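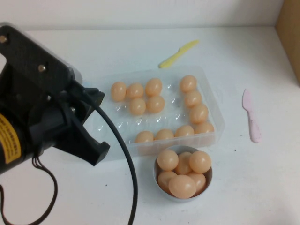

Mon 13 January
Paint room, Plorkden. Egg tempera, carrying on from the panels left before the break.

Hot already when I got in. Blinds down on the west side, fan on low and pointed at the wall so it doesn't blow pigment about. Gesso panels had been stacked face to face with newsprint between them and one of them has picked up a bit of print along an edge. Sanded it off with the fine paper. Whoever stacks them next, use the glassine, it's in the second drawer under the sink.

Eggs: supermarket ones, free range, kept in the fridge in the tea room. I took them out early so they weren't cold when I separated them. Cold yolks split more easily for me, though Amanuel says he has never noticed a difference. Separated by hand, passing the yolk from palm to palm and drying the other palm on a towel each time. When the yolk was dry enough to grip, pinched the sac over the jar, pricked it and let it run. Threw the skin away. One yolk broke before I got it dry, so that went in a cup for Amanuel's lunch.

Medium was yolk and distilled water in equal parts by volume, shaken, strained through a bit of stocking. No vinegar this time. Last batch had a few drops in and we were getting a faint bloom on the ultramarine, and I want to rule it out. The trade-off is the medium won't keep, so I made a small jar and wrote the time on the lid. In this weather I wouldn't trust it past the afternoon, even going in and out of the fridge.

Pigments, all ground in water the week before Christmas and kept as pastes:

Yellow ochre. Fine. Had settled hard, needed the palette knife to get it moving, then mulled for a couple of minutes on the glass.

Zirkley red earth, jar 926. This is the replacement for the one we ran out of. Colour is browner than the old jar when put side by side on white card. It's also grittier. Mulled it for 11 minutes and could still feel it under the muller. Will sieve the dry stuff before making any more paste, dust masks on, with the fan off.

Ultramarine. Same jar as before so the comparison with the vinegar batch is fair.

Titanium white. No trouble. It never is any trouble.

Green earth. Weak as usual. Takes a lot of coats.

Tempering: I went by feel and then checked on glass. Brushed a stripe of each out on the glass plate, left it to dry, then lifted it with a razor blade. If it peels in a strip it has enough egg, if it comes up as powder it needs more. Ochre and white peeled well first go. Ultramarine powdered, added more medium, peeled on the second try. Red earth came up in crumbs, in between the two, and adding medium made it shiny without making it hold together any better. I suspect the grit. Didn't test the green earth on glass, forgot, and had already cleaned the plate by the time I remembered.

Panels: used the Bañez birch ply ones for the main set, with the rabbit skin glue gesso. Put one of the older panels in as well, the ones sized with the Stiken synthetic size, to see whether the paint grips differently. It does. The first stroke sits on top of the Stiken panel and beads slightly, where on the glue gesso it is drunk straight in. Second coat went on without beading. I would not use the Stiken size again under tempera unless the gesso over it is a good deal thicker than what we have there. It might still be worth keeping for the oil people.

Each panel ruled up in pencil in strips, one strip per pigment, and each strip built up in layers: 3 coats on the left end, 6 in the middle, 11 on the right. Small flat brush, squeezed nearly dry between finger and thumb before each stroke. Strokes laid side by side and not gone back over. I went back over a few anyway on the ultramarine and it lifted, leaving a bald patch near the middle of the strip on the second panel. Circled it in pencil so it isn't mistaken for a defect later.

Drying between coats was very quick in this heat. By the time I got to the end of a strip the start was ready. The downside was the palette, which skinned over constantly. Kept adding water drop by drop with the pipette, so the later coats are probably leaner in egg than the earlier ones. That's a real weakness in the test. Should mix fresh little puddles for every coat and bin what's left, even though it feels wasteful.

Amanuel Mersha came in after lunch and did the same strips on his own panel with the same pastes, without looking at mine. His coats are thicker. He uses a round brush and hatches, and his red earth looks better than mine at the heavy end, warmer and less patchy. He thinks I'm squeezing too much out of the brush. Could be. We've agreed he will do a panel my way and I'll do one his way before we draw anything from it.

Looked at both sets under the raking lamp at the end of the day. No cracking on the glue gesso. Some fine cracks on the Stiken panel in the white, at the thick end only. No bloom on the ultramarine so far, but the last lot took several days to show so that means very little yet.

Panels are on the rack by the north wall, face out, please don't lean anything on them. They shouldn't be touched for the rest of the week and nobody is to try buffing them with a cloth to see what happens. (You know who you are.)

Cleaned up: brushes in cool water and a bit of soap, reshaped, laid flat. Cool water matters, hot cooks the egg into the ferrule and I've lost good sables that way. Glass plate scraped and wiped. Leftover medium down the sink with plenty of water after it. Rags into the outside bin, because in this weather they will stink by morning.

To do
Sieve the red earth, dry.
Write to Zirkley and ask whether the grade has changed or if we just got a coarse jar.
Glass test for green earth.
More distilled water, nearly out.
Second ultramarine batch with vinegar in, same day, same panel, so there's a proper pair.
Swap methods with Amanuel.
Check for bloom daily and write it down here even when there's none.
Find out who has the good muller. The one on the shelf is the one with the chipped edge and it's left a scratch on the plate.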